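Planning for Automation Equipment
Week 5 handout: What the quote leaves out

Read this before Saturday's workshop and bring your draft budget for the Flurbridge case.

1. Start with the task

Write the task in one sentence before you look at any catalogue. For Flurbridge it is: move small, flat items in and out of slotted holders, with a person working at the same table. Reach, payload and the type of hand all follow from that sentence. A supplier will ask for it anyway.

2. Hand or gripper

The end of the arm is often priced separately from the arm itself. A hand with jointed fingers has more moving parts to look after than a gripper with jaws, and usually takes longer to set up. List both options and cost each one over the full life of the arm.

Include the human labour. Someone has to load racks, straighten cards and reset the work between runs. 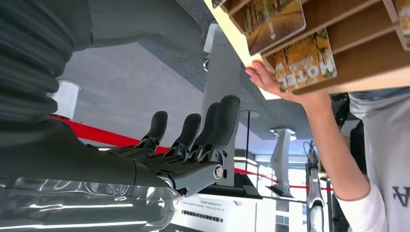
Eamon Duggan disagrees with costing labour this way. In his view the reset work belongs in the operating budget, and putting it in the capital request makes every project look worse than it is. Either approach will be accepted in the assignment, provided you state which one you used and stick with it.

3. The small lines

Students tend to get the arm right and miss the rest. In the Brokisby plan, 12 items were left off the first draft, and most were cheap. Check your own draft for:

Power supplies, leads and cable covers
Tables and stands at the right height
Holders and trays for the parts
Barrier posts and rope
A laptop and its charger
Spare fingers or jaw pads

Allow $300 for trays and holders in the Flurbridge case. Cardboard is fine for a trial. Do not pay for machined holders until the item sizes are settled.

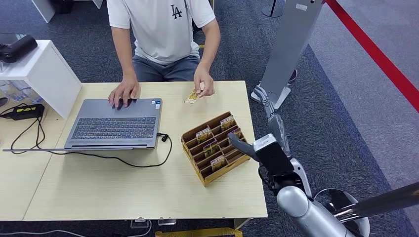

Floor space also has to be paid for. Measure the table, the full reach of the arm, the operator's seat and the walkway, then draw them on one plan. Mark each power outlet and show where the leads will run.

4. For the workshop

Bring two quotes, one for each type of hand, and a floor plan to scale. Pilar Ledesma will take the session on service contracts. Work in pairs and have your totals in Canadian dollars, with freight and tax on separate lines.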